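Clip hanger

A clip hanger is a laundry drying device made of a rail or frame with a row of small loops, each carrying a spring clip on a wire. It is used for small articles such as socks, washcloths and dish towels, which are difficult to place on an ordinary hanger. 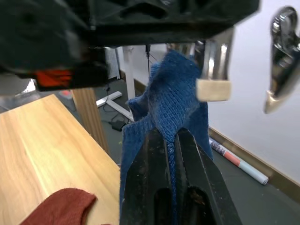 Page 187

Knitted and terry fabrics are generally hung from a corner or a folded edge. The clip leaves a slight mark in the pile – the reason many models carry soft tips on the jaws.

Construction

The rail may be molded in plastic or made of coated metal, often in white or cream.

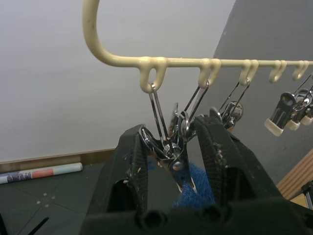
Clips are made of stainless steel, of plastic, or of a combination of the two, and the types may be mixed on one rail. Each hangs freely from its loop and can be replaced separately. The Runder pattern, introduced by Helge Løken at the Holmgren works in Millberg, used 2 wire arms per clip. The first production run was 4000 pieces.

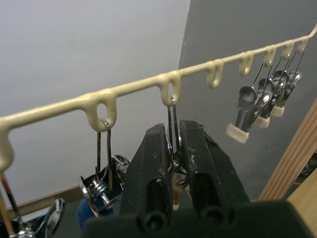
Unused clips tend to slide together and tangle when the rail is tilted. Later rails, including the Nesell, addressed this with deeper loops set farther apart.

See also: Clothespin; Drying rack; Clothesline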